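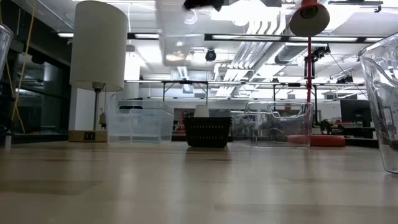

Figure 3. Tabletop used for the lamp and container tasks, seen from the fixed workspace camera.

4.2 Collecting demonstrations

All demonstrations were recorded at the Traren site on one arm with a parallel gripper. We used two ways of showing a task. In hand guiding, the operator holds the arm by the wrist and moves it through the task while the joint brakes are released. In remote control, the operator sits away from the table and drives the arm with a Carkix hand controller, watching the live view from the fixed camera (Figure 3) and a second view from the wrist.

The object set mixes items that are easy to see with items that are not. The lamps have strong outlines and plain colors, white on one and red on the other. The clear bins and the clear pitcher let the background through, so their edges change with whatever stands behind them. The black slotted basket falls between the two groups. Objects were placed in a row along the far side of the table, and the order was changed between sessions.

In total we kept 655 demonstrations, 425 by remote control and the rest by hand guiding. A further 89 were thrown out, mostly for dropped objects or lost frames from the wrist camera. Recordings were cut at the first and last motion of the arm and resampled to a common rate before training. No smoothing was applied to the hand-guided paths.

Two operators took part. Both practiced each task until they could finish it three times in a row, and practice runs were not recorded. They were told to approach the clear bins from above and to close the gripper on the rim. For the lamps they were free to choose a grasp on the pole or the base.

Hand guiding gave shorter paths, but the operator's arm and shoulder often blocked the fixed camera. For that reason the image-based policy in Section 5 is trained on the remote-control set only. The remote operators slowed down near the clear objects and often stopped just before closing the gripper. We left these pauses in. Their effect on the Jarman baseline, which predicts a single next pose, is treated separately in Section 5.3.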